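Evaluation of the Flurkesen gripper kit: second progress report
Prepared for the equipment fund, Frandsen
Jan 24, 2020

Status

The evaluation is on schedule. The kit was installed at the Bredley site and has now been run through the first two task groups in the test plan. The third group, hinged doors, starts when the replacement finger set arrives. Spending is within the approved amount, and no change to the budget is requested in this report.

The kit under review is the Flurkesen two-finger gripper with its wrist camera, mounting plate, and control software. It is sold by Flastutero as an add-on for small arms. The question put to us was whether the kit can be used for household furniture tasks without custom tooling, and whether the yearly support plan is worth paying for.

Installation

Mounting took less than a day. The plate fit our arm without an adapter, and the supplied cable was long enough to reach the controller with the arm fully extended. The camera driver did not load on the first attempt. The installation guide refers to a menu item that was removed in the current software version. Flastutero support answered the same day with a corrected page, but the guide on their download site is still the old one.

Calibration between the camera and the gripper has to be repeated after every finger change. The routine is simple and can be done by one person. It does not save the previous values, so we now copy them out by hand before each run. We have asked for an export function.

Task groups one and two

Group one was pick and place with rigid objects. Group two was opening and closing drawers. The two groups together make up 2841 logged attempts, of which 208 were stopped by the operator or by the force limit. Most of the stops were in group two.

The drawer tasks use a small tabletop cabinet with a finger cutout in the drawer front. It was chosen over a cabinet with a knob as the harder case, with less for the fingers to hold. The arm approaches from the front, places one fingertip at the drawer front, and pulls in a straight line. Closing is done with the outside of the same finger.

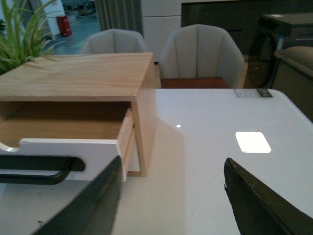
Pull direction was the main source of error. If the line of pull is off by a few degrees, the drawer binds on its rails and the force rises until the limit is reached. The default limit is too high for light furniture, as the whole cabinet moves before the arm stops. With the limit lowered to 62 percent of the default, cabinet movement was no longer a problem, but the number of early stops went up. A slower pull speed brought the stops back down. These settings are now fixed for the rest of the evaluation.

Glossy surfaces remain a weak point of the camera software. A reflection from a ceiling light is sometimes marked as an object, and the planner then routes around it. The attempt still finishes in most cases, at a cost of several seconds. Turning down the exposure helps. The setting is lost on restart and has to be entered again, and this was missed twice in the first week.

Finger wear

The vendor data sheet does not give a service life for the fingers. We inspected them after each block of 1000 attempts. Wear is found along the edges first, and small scuffs on the flat faces have had no measurable effect on grip. Edge wear matters more for drawer tasks than for pick and place, given that contact is made close to the tip. We would plan for one spare set per evaluation period. Fingers are sold only in pairs.

Support plan

Four tickets have been opened so far. Three were closed with a usable answer. The fourth, on the exposure setting, is listed as accepted with no release date. The plan also covers firmware updates, which are otherwise charged separately. One update was applied during this period and caused no loss of function. It did reset the network address of the controller, and the release notes did not mention this.

Open items

Replacement fingers: ordered, not yet received.
Calibration export: requested from Flastutero, no commitment.
Group three, hinged doors: test plan approved, fixtures built.
Group four, soft goods: scope to be agreed with Frandsen before work begins.

Interim assessment

The kit is suitable for pick and place as delivered. For drawers it is usable with the changed force and speed settings listed above. We do not yet have grounds to recommend the support plan for more than one year. A purchase decision on further units should wait for the group three results, which will be included in the final report in May. Until then the present unit stays at Bredley, and the raw logs are available to the fund on request.

Contact: Bredley evaluation office | © 2020 Bredley | Back to top
0 comments | 3 shares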